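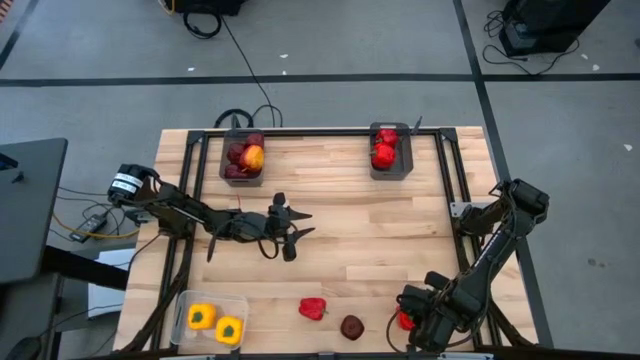
Gripper Comparison, Produce Sorting Cell: Progress Report for October

Prepared by Khadija Nasr for the Rutari equipment fund

1. Where we are

The first round of gripper trials is finished and the second has started. We are on budget for hardware and a little behind on the written test log, which is explained in section 5. No change to the end date is requested.

The fund pays for one question: which fingers should go on the two-arm cell before it moves to the Brisgate packing site. The arms and the frame were settled in the last report and have not changed. Both arms carry grippers, and everything below is about what we put on the jaws, how hard they close, and where the camera looks from.

2. The setup

The two arms face each other across a wood tabletop inside an aluminum extrusion frame. Produce is set out in shallow gray bins at the far side, in a clear container at the near left corner, and loose on the wood. The current set is bell peppers, red and yellow, plus round fruit. We picked peppers because they are light, slick and uneven, and a grip that works on one side of a pepper often fails on the other. The round fruit is there to show bruising.

A run begins with the produce placed by hand and both arms moved out over the table. The operator calls the item and the target bin, and the run ends when the item is released or dropped. Each attempt gets one of four marks: clean, slipped, damaged or missed. An item that slips and is picked up again on the same run still counts as slipped.

3. Round one results

We logged 1,793 attempts in round one, of which 851 were on peppers. Three sets of fingers were compared.

Hard fingers, as supplied. These were the most repeatable of the three and also the worst on soft fruit. On peppers they held well when the jaws closed across the widest part and poorly when they closed near the shoulder, where the skin slopes away. Most of the damaged marks in the log came from this set. We do not plan to test them again except as a baseline.

Jarnix soft pads. These are a slip-on pad over the hard finger. Damage dropped right away. Slips on round fruit dropped too, once we lowered the closing speed. The weak point is wear. The pad edge begins to lift after a few days of use, and when it lifts it catches on bin walls. We went through more pads than we had ordered and had to wait on a second shipment.

Hajji curved fingers. These have a shallow curve on the inside face and a thin rubber layer. They were the best of the three on loose items lying on the wood, where the gripper has to come down from above and close around something that can roll. They were no better than the pads inside a bin. The curve makes the finger wider, and two fruits packed side by side do not leave room for it.

On these results the Hajji fingers and the Jarnix pads both go on to round two.

4. Other findings

Closing force. We had planned to use one force setting for every item. That does not work. A setting that holds a pepper will mark a ripe plum. The controller now picks from a short table of settings by item type, and the operator can override it. Setting up the table took two days and has saved more time than that since.

Camera position. With the camera module on top of the gripper, the view of the item is good until the last inch or so, and then the fingers block it. Lowering the module gives a better view of the contact point but puts it at risk of hitting the bin walls. For round two we are leaving the modules on top and adding a short pause before the jaws close, so the last clear view can be used to correct the aim. The pause adds time to each attempt. If the slip rate does not improve enough to pay for it, we will take it out.

Cables. The cable bundles along the links need more slack at the wrist than we gave them. One connector worked loose in the middle of a session and cost us an afternoon. It has been replaced with a locking type, and checking the wrist connectors is now the first line on the start-up sheet.

Near-edge picks. Items close to the near edge of the table are hard for both arms. The arm has to bend down steeply to get there and the gripper covers most of the item from above. We considered ruling that area out of bounds. Brisgate asked us to keep it, because produce on their line does end up there, so near-edge picks will be reported separately from now on.

5. Problems and delays

The test log is behind. In the first two weeks operators wrote up attempts on paper and typed them in later, and 43 attempts could not be matched to a recording. They have been left out of the totals above. Marks are now entered at the keyboard straight after each attempt.

The wait for replacement pads pushed round two back by a week. We used the week to work on the force table, so the overall schedule holds.

Produce spoils faster than we allowed for. Handling the same fruit over and over softens it, and a soft plum tells us very little about a gripper. Fruit is now replaced every Monday and any item with broken skin is taken out at once. The extra cost is small and fits inside the supplies line.

6. Next period

Round two will run more than 400 attempts on each of the two remaining finger sets, split between bin picks, loose picks and near-edge picks. Both arms will be used, with the same fingers on each side, so that differences between left and right are not mistaken for differences between fingers.

After that we will try one mixed arrangement, with Jarnix pads on the arm that works the bins and Hajji fingers on the other. If it does as well as we expect, it may be the arrangement we recommend to Brisgate, although it means stocking two kinds of spares.

We would like a decision from the fund on one item. The supplies line has enough for one more order of pads at the present rate of wear. A thicker pad is available at a higher price and may last longer. We ask for approval to buy one set of the thicker pads for testing, to be paid from the unspent shipping money. An answer before the mixed trial starts would let us include them.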